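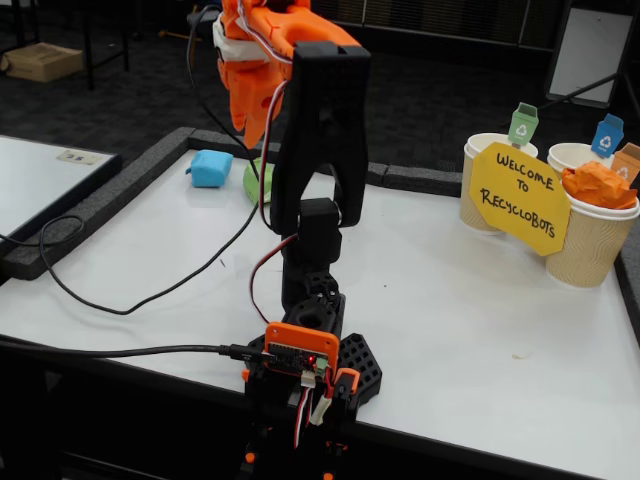 November 2025

So you've got a Rarkano arm kit on the desk (or you're eyeing one up) and you want it to do something more fun than wave at the cat. I've been putting mine through a recycling sorting game, and it makes a cracking first project. I'll take you through it the way I did it, including the bits I messed up.

## What you need

- The Rarkano kit, built and calibrated. Mine came from Hegyi for 222 quid, printed parts included.
- A laptop with a spare USB port
- A table with a bit of a lip round it. I stuck grey foam edging on mine.
- Paper coffee cups, the ribbed sort
- Card, coloured paper, a black marker and some tape

## 1. Make the bins

Print or draw some little bin shapes with the recycling symbol on, one colour each. I went green, blue and orange. Stand one up at each cup so they show over the top. Then make a sign! Ours is a yellow octagon that says WELCOME TO RECYCLOBOTS, and it leans against the cups quite happily.

Put a bit of weight in the bottom of each cup before you go any further. I used coins. The gripper clips the rim sooner or later and an empty paper cup goes straight over.

## 2. Plug in and check the board

Run the USB cable in from the side, well away from where the arm swings. The controller sits in the orange bracket on the front of the base, and you want to see the small red LED on it before you open the software. If it stays dark, try another cable first. I lost an evening to a charge-only one, grr.

Look over the servo wires too. They need enough slack to follow the wrist all the way up, but a big floppy loop will catch on things.

## 3. Teach it to pick up

Tear off some coloured paper and scrunch it. Tight little balls are hard for those chunky orange fingers, so leave yours a bit loose and crinkly and they've got something to pinch.
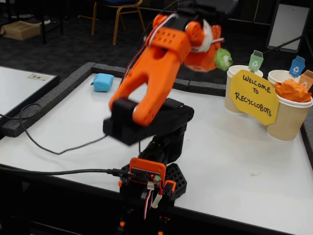 Lift well clear of the rims before you turn towards the cups. In the Clolten software I save a "high" position and send the arm there after every single grab, with the speed set to 700. At 1119 it was quicker, sure, but the paper kept flying off!

## 4. Drop and repeat

Save a drop position over each cup, then open the gripper slowly. Don't overfill them, or the paper sticks out of the top and the next bit bounces off.

## Worth the money?

I'd say yes, with a grumble. The printed parts are sturdy and the honeycomb base plate is a nice touch, but the manual skips calibration in 2 lines, so use the Savham forum guide for that part. Hegyi say a better manual is coming in December. I'm off to try foam blocks next, and I'll put my saved positions up once I've tidied the names.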